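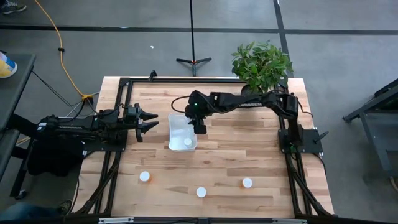 Siyabonga Joubert wanted to know, after the last draft of this guide went round, whether the arms mean fewer people on the bench. Fair thing to ask. Short answer: same people, different jobs, and more of the day spent setting up and checking. Details at the end of this section.

Section 3. Cap and bin station: setting up for a shift

Applies to the two-arm Plela bench only. For the Fistero single-arm line see section 5.

Before you start

One operator per bench. A second person within calling distance, at their own desk is fine. Hair tied back, lanyards off. Allow 2 minutes for the arms to wake up after the main switch.

CAUTION: never reach over the table while either arm is live. Stop button first, then hands.

Step 1. Clear the wood. Anything left from the last shift goes back on the shelf, pens and tape included. Check the floor side too and move any cable lying where you'll be standing.

Step 2. Put one bin on the table where both arms can get to it. Clear or white, either will do, but tell the software which. It's the drop-down marked "Bin type" and it doesn't remember from yesterday.

Step 3. Lay out loose caps on the open wood. Flat, not stacked, a thumb's width apart at least. No need for neat rows, the arms cope better with a bit of mess.

Step 4. Bottles, if the job sheet asks for them. Stand them outside the bin, caps on. Use the practice ones from the Ambrose cupboard and no others.

Note: if the wrist view on your screen looks foggy, stop the arm, wipe the lens with a dry cloth, start agian.

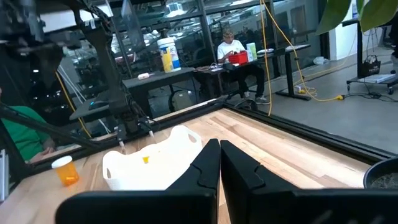 Step 5. Press Start on the screen and watch the first 3 picks all the way through. Don't wander off to make tea. If a finger catches the bin rim, press Stop and shift the bin, not the arm.

Step 6. Leave it to run. Look over between picks, log anything dropped. Code 116 is a missed grip, clear it and carry on. Code 254 means a joint has pushed too hard: stop, call Priya Kowalczyk, leave everything where it is.

CAUTION: do not switch off at the wall on a 254. The log goes with it.

Step 7. End of shift. Both arms to Rest, main switch off, bin emptied, sheet signed.

What changes for bench staff

Hand sorting stays on the rota until the end of August. After that it's cover only, for when a bench is down. Everyone who sorts now gets trained as an operator, two half days, paid as normal. Myrtle Mercado has the list.

Breaks don't move. The arm waits for you, press Pause and go. Pick counts belong to the bench and won't be used in anyones review.

If you'd sooner stay on packing, say so before your first half day and we'll sort the rota round it. Questions about pay or hours to Xiomara Haddad, faults to the Ellum help desk, extension on the back cover.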